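Skemesville Neighbors Help Board
Home and Laundry

Red and white sports clothes always in a pile on the gray bench, how to organize and how to wash?

posted by castaño_9 on February 6, 2022

Hello to all. I ask you for advice about laundry, because in our house it became a small war. We have in the back room a long gray seat with fabric cover, and everybody who comes home from training throws the sports clothes on it. The laundry basket stands on the floor directly next to the seat, so the distance is less than one arm. Still the clothes stay on the seat, in a ball, sometimes until the next evening.

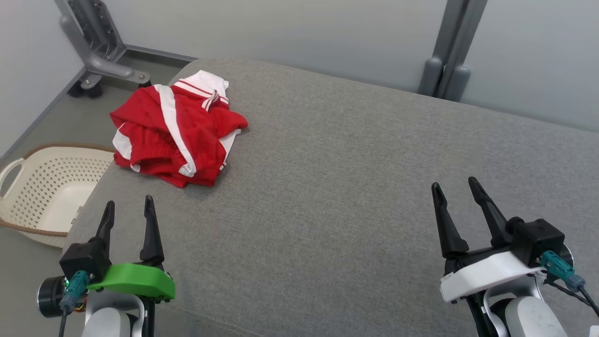

The clothes are red with white stripes, and this makes my second problem. I am afraid that the red goes into the white when I wash. I washed until now everything cold with a short program of 35 minutes, and the white parts look a little tired, but not pink. Also I don't know if the red can go into the fabric of the seat, when somebody leaves a damp thing on it. The seat is light gray and the cover does not come off (I looked for a zipper, there is none).

So I would like to know three things. How do you wash red and white together when it is one and the same garment? What do you put on a seat like this to protect it? And how do you fold such slippery sports clothes so they don't open again after one minute? I have only one shelf for them, 15 inches deep.

Thank you in advance, and sorry for my English, I write slowly but I read everything.

posted by Nurkeck

Hello, I have two children in a sports club and I wash such clothes the whole week, so I can tell you what works for me.

For the washing: turn the garment inside out and close all zippers. Wash it cold, and the first times wash it alone or only with other red things. The important moment is after the machine stops. Do not leave the clothes wet in the drum. If red fabric lies wet on white fabric for hours, the color has time to move, and this is how I destroyed one very nice jacket. Take it out at once, shake it and hang it so that the red part does not touch the white part.

Before the first wash you can make a test. Take a white cotton cloth, make it wet, and press it on the red fabric from the inside for some minutes. If the cloth stays white, you can be more relaxed. If it becomes pink, wash by hand until the water is clear.

Please don't use chlorine bleach for the white stripes. On my son's shorts they became yellow. A little oxygen bleach can be possible, but read first the label inside. 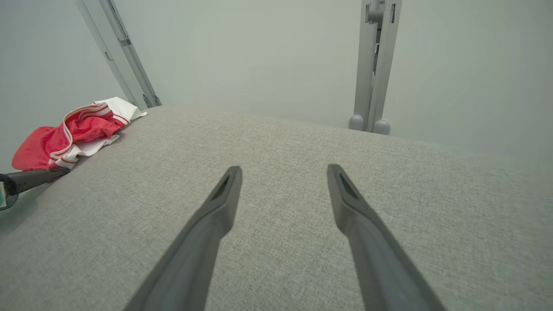
For the seat I would take a cotton blanket or a big towel in a light color, folded once, on the end where the people throw the clothes. You wash the towel together with the towels of the bathroom and it is finished. If you find a stain on the gray fabric, use cold water and a white cloth, and press, do not rub. When you rub, this type of fabric gets small hairs and the place looks different forever. Try first in a corner behind.

Also, a damp jacket should not go in the basket either. Mine hang first over the shower bar and go in the basket when dry. Since I do this, the smell is much better.

posted by gevus_16

just move the basket ON the seat. when they come home there is no place to throw, so they must put it in. we did this and after two weeks I put the basket back on the floor and it was ok. for washing I throw all together and never had a problem but my things are old

posted by castaño_9

Thank you both! The idea with the basket on the seat I will try already tonight. I made the test with the wet cloth and it stayed white, so I am happy. Still nobody told me about the folding, please, if somebody knows?

posted by Nurkeck

Sorry, I forgot it. For slippery fabric I don't fold flat, I roll. Lay the jacket on its front, put both sleeves over the back, fold it one time in the long direction, and roll from the collar down, quite tight. The bottom edge you can turn outside before you begin, 2 inches or so, and at the end you pull this edge over the roll like a sock. Then it does not open. With shorts it is the same, only you roll from the legs to the waist, and the waistband goes over. My rolls are 9 inches long, so on your shelf they should fit well with the end to the front.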